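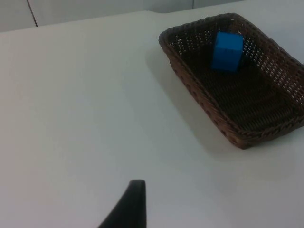
Figure 4. White tabletop, pale wall behind.

3.2 What the bid sheets told me

I went into the Nomeck archive expecting the rude pictures to win. Everyone I'd talked to in the trade told me the same story: hang a cartoon of a premier with his trousers down, ring the local paper, and watch the silent auction go mad. So I sat down with 14 boxes of bid sheets (lovely things, full of coffee rings and crossings-out) and started typing them into a spreadsheet, and by the second box I was already having doubts.

The satirical works did draw more bids. They drew them early, though, and mostly from people who put their name down once and never came back to the sheet. I've started calling these "hello bids" in my notes, and I'm going to keep the term here even though Maarja Grigaitė, who read an early draft, thinks it's a bit cute. A hello bid is usually the minimum plus a dollar or two, and quite often there's a joke scribbled next to it. My favourite came from the August sale at Ots and offered the price of "one council rates notice, unpaid".

The landscapes and still lifes behaved very differently. Fewer bidders, longer gaps, and then two people going at each other in the last hour like it was a footy final. The highest price in the whole archive, $3,000, went to a quiet little gouache of a boat ramp that never got a line of press.

Press coverage is where it gets messy. Jesta kept a clippings folder and Clandus didn't, so for Clandus I've had to rely on the gallery's own diary, and whoever wrote it was clearly more interested in the parking. I've coded a work as "covered" only when I could put my hands on the article itself. That will undercount Clandus, and I'd ask readers to keep it in mind when they get to the regression in Section 4.

I also tried splitting the satire by target, with politicians in one pile and celebrities in the other. The politicians pulled up to 60 names on a single sheet, but a lot of that was one federal election year, and once I took the year out the two piles looked pretty similar. I'd love to say more about state versus federal figures. There just aren't enough state ones, and several of those I couldn't identify from the titles alone ("Big Hat, No Policy" could be just about anybody).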